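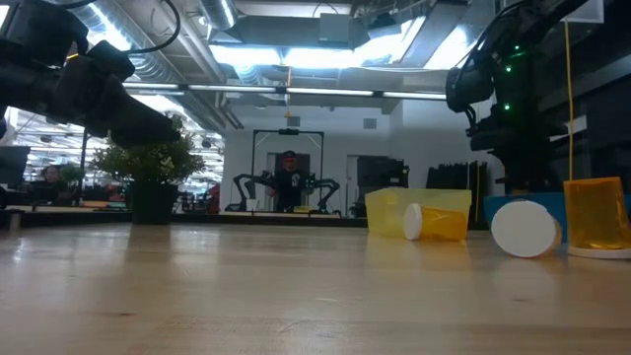
Two arms, pill bottles, yellow bin. Shared workshop, May.

1/ Build notes on the two-arm table. The task is dull on purpose: pick up a pill bottle, put it in the bin. Cylinders roll, so the approach matters more than the grip.

2/ Controller is a Trekovik board, one per arm. I tried running both from a single board first. The bus choked as soon as both wrists moved together. Split them and the dropouts stopped.

3/ Loop delay is 2 ms per arm now. Good enough for slow picks. I wouldn't try a handoff in midair with it.

4/ Cable routing is still the weak spot. Anything slack near the wrist ends up dragging on the wood sooner or later. Bononik sleeve is on order – the cheap spiral wrap stiffens the elbow.

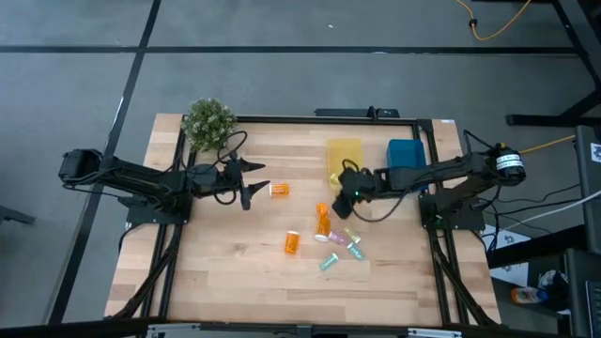 5/ Gripper force is capped at 600 on the driver scale. Higher than that and an empty bottle goes oval, then pops out sideways. Lower and it slips on the lift.

6/ Calibration comes from the Dumitrescu script, lightly edited. It assumes both bases share one zero. Mine don't, so the right arm gets its own offset file. Check the sign on Y before you power up.

7/ Wear test: 3,000 open-close cycles on the left gripper, no load. Slight play in one finger pin. Replaced the pin, kept the finger.

8/ Config files go in the Meden folder on the workshop drive once I've cleaned up the comments. Next job is the right wrist – it hunts by a degree or so when holding still, and I suspect the gains.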